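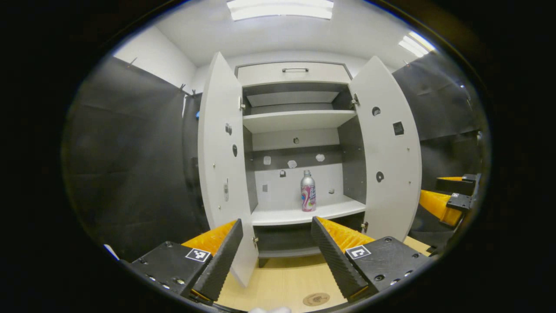 Why does my gripper stop closing halfway when it reaches inside a cabinet?

Most likely the motor is hitting its current limit and shutting itself off to stay safe. Check the limit in the settings first, then look for a cable pulling tight when the arm is stretched out.

Posted by Fillar

Hi everybody, and thanks in advance for reading all this! My gripper works beautifully out in the open - I ran 500 cycles on the bench without a hiccup. Then on Tuesday I moved on to taking bottles off a shelf and it quit with fault 37, fingers half closed, bottle on the floor. Restarting clears it, but a few tries later it's back. The limit is still where it came from the factory. Is it the motor, or am I missing something silly?

Posted by Stuno

Oh, I feel for you, I lost most of June to something like this. Mine was the cable. With the arm reaching in, the plug got tugged just enough to lose contact, and the controller reported it as an overload. Power off, give the cable a bit more slack, clip it down near the base and try again. Please keep your fingers out of there while it's live, too - mine once snapped shut when the power came back, and I had a sore thumb for days.

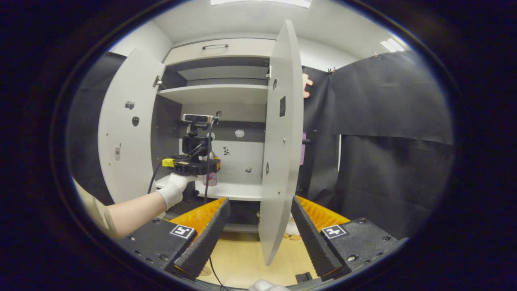 A gloved hand on the rig at the lower shelf, with one cable looping down from its side.

After that I ran 52 picks in a row with no fault, so do start there before you order a new motor.

Posted by Garkix

had the same, it was the motor. replaced it, fine now. check fuse 2 also

Posted by Fillar

Slack added and so far so good, thank you both! I'll look at the fuse tonight.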